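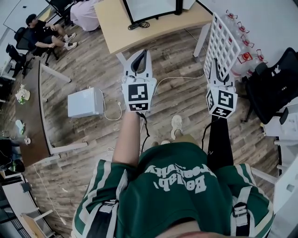 Hand-held grippers in use, one in each hand, with marker squares on their faces.

Review: Vollora Practice Guide for Hand-Held Gripper Recording, Second Edition
Reviewed by Zineb Hegazy
May 2026

The Vollora Practice Guide sets out working rules for teams that record manual tasks with hand-held grippers for later use in robot training. The first edition dealt mostly with file naming and storage. The second turns to the recording room itself: the floor, the cables, the operator's body, and the care of the printed markers on the devices. It runs to 101 pages, with a short form for daily checks at the back. This review considers the guide as a working document for small and mid-sized laboratories.

Scope

The guide applies to paired grippers held by one standing operator. It does not cover remote control of a fixed arm, for which readers are sent to a separate Vollora document. Sites that run both kinds of work will need both documents, and the two do not yet use the same terms. "Session" in one is "run" in the other. A table of matching terms would have been useful.

Floor and cables

Section 2 is the strongest part of the guide. It asks that a working area be agreed before recording starts and that every cable crossing it be rerouted, taped down or covered. The rule extends to thin charging leads, which many site rules leave out. An operator who is watching two grippers is not watching the floor, and the guide treats this as a basic condition of the work. Power units and other boxes are to stand against a wall or under a desk, outside the agreed area.

Cables worn on the body receive their own page. Where a lead runs from a gripper along the forearm, it must be secured at two points with enough slack for a full reach. The guide recommends a soft strap and advises against adhesive tape on bare skin. The drawings here are clear and could be posted on a wall as they stand.

Harness and operator comfort

Shoulder straps are to be adjusted by the operator, with a second person checking that the buckles are closed and that nothing presses on the neck. The text sets a limit of 20 minutes of continuous recording, followed by a break of at least 5 minutes with the grippers set down. Our reviewers found the limit reasonable for light devices. They would have liked a shorter limit for work done with the arms held forward and away from the body, a posture that tires the shoulders quickly. The guide mentions this posture once and gives no figure for it.

Footwear must be closed and flat. Loose sleeves are not permitted.

Markers

The square markers fixed to a gripper allow its position to be followed, and a scratched or lifted corner can spoil an entire session. The guide calls for a visual check before each recording, cleaning with a dry cloth, and replacement of any marker with visible damage. Replacement markers must be the same printed size as the originals and must be mounted flat. All of this is sound. The instruction to record each replacement in the equipment log is easy to miss, as it appears only in a footnote.

Other people in the room

Many recording rooms are also offices, and the guide accepts this. Colleagues may remain seated at their desks provided that they have been told recording is under way, have agreed to appear in the material, and keep chairs clear of the working area. Consent must be given in writing and may be withdrawn. The guide also asks sites to consider what can be read in the recordings, including whiteboards, monitors and lettering on clothing.

The section is less firm on drinks. It allows closed water bottles along a wall but says nothing of open cups on nearby tables. We would suggest adding a plain rule.

Use in practice

The daily form was tried at our Hodlow site and at the Arkeck annex. Staff completed it in roughly 2 minutes once they knew the order of the questions. The Holovko checklist, which Hodlow used before, was faster but had no entry for cables or consent. Staff at Arkeck asked for more space for notes, and several wrote on the back of the sheet. The form is supplied only as a fixed page and cannot be edited, a poor choice for a document that invites sites to add local rules.

Layout and language

The text is plain and mostly free of jargon. "Must" and "should" are kept apart with care. The index is thin, and the drawings in the section on storage are too small to read in print.

Recommendation

The second edition is recommended for adoption as a site standard, with local additions on forward reach and open drinks. Sites that already hold the first edition should replace it in full, as the section numbers have changed. Vollora has stated that corrections will be issued in July, and comments on this review may be sent to the reviewer before then.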